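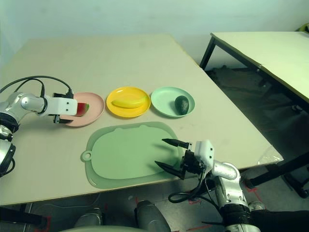
Last changed in September, at 4:10 pm, by Elsie Ashworth

Teaching by Remote Control

Teaching by remote control, often just called teleoperation, is a way of showing a robot a task by steering its arms through it while a computer records every movement. At Tsang the usual lesson is a homely one - fruit, three colored plates and a green cutting board - and beginners tend to grow very fond of it. A wedge of watermelon, with its slanted sides, asks rather more of a pair of pointed fingers than you might suppose!

Soudabeh Babaei wrote the first Tsang lesson plan, which calls for 128 good runs by 7 different operators, so that the robot picks up more than one person's habits. The full Pliltard collection, to which the fruit runs belong, now holds 1,710 recordings.

Both arms are recorded together, even when one of them has little to do. In the run below, the melon stands on the board and the banana is still on its yellow plate.
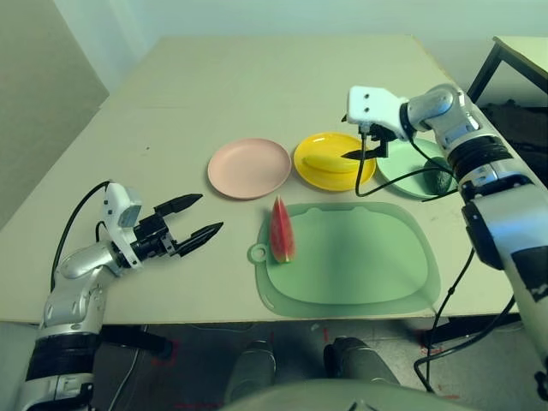 Teaching by hand

The older method, still used with the Ivix arm, is to take hold of the robot and guide it gently - slow work, but friendly.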